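Family messaging app, notebook, June

8:40

Picked up from where Reto Ortner left the import on the shared drive. The family contact list from the office came through as one file, 1,128 rows, one row per parent or guardian and not per child. Relar wants one row per child with up to four contacts attached, so the sheet has to be turned around before we load anything. Reto's script does most of it. It trips on families where the two parents have different last names and the same home phone, and it makes two households out of them.

Fixed that by matching on the student number first and the phone second. Ran it again. 35 rows left over that don't match any student. Most look like families who moved away and were never taken off. A few are grandparents entered by hand with no student number. Sent the list to the office to sort out. Not going to guess at these.

10:15

Test messages. Sent the same notice three ways (app, text, email) to the test group of staff phones.

App: arrived on all of them in under a minute.
Text: arrived, but the link at the end wrapped and the last part dropped off on the older phones. Shorter link needed.
Email: went to junk for anyone on the Kotix mail service. Manolis Pappas is going to ask them what they want changed on our side.

Absence reply button works. The reply lands in the front office inbox with the child's name and room. It does not carry the reason the parent picked, only the free text. Logged with Relar.

11:50

Translation. The app offers to translate notices on the phone. Manolis read the Greek version of the early pickup notice and said it was understandable but "early dismissal" had come out closer to being fired from a job. Changed our wording to "school ends early today" and it came out fine. Should go through the other templates the same way and use the plainest English we can.

Notice length: the preview cuts off at 200 characters. Put the date and the room in the first line from now on.

1:30

Photo posts. Checked how pictures show up in the class feed on a small phone. They upload at full size and then get squeezed, so a post with several pictures is slow to open on the school wifi. One picture per post for now. Captions are optional and the post goes through without one.

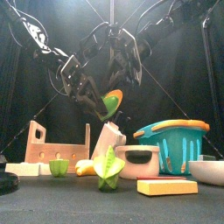 Still to do

Office to return the leftover rows. Load again after that, on the test site first.

Shorter link for the text messages. Ask Ciltance if the one they use for the lunch menu can be shared.

Permission slips: the Vlachopoulos form opens inside the app but the signature box is too small to sign with a finger. Try it sideways, then try it on a tablet.

Calendar feed shows all-day events a day early on one of the phones. Probably the time zone setting. Check that phone before changing anything on the server.

Reto has the admin login until the end of the month. Move it to the shared account before then and write down who has it.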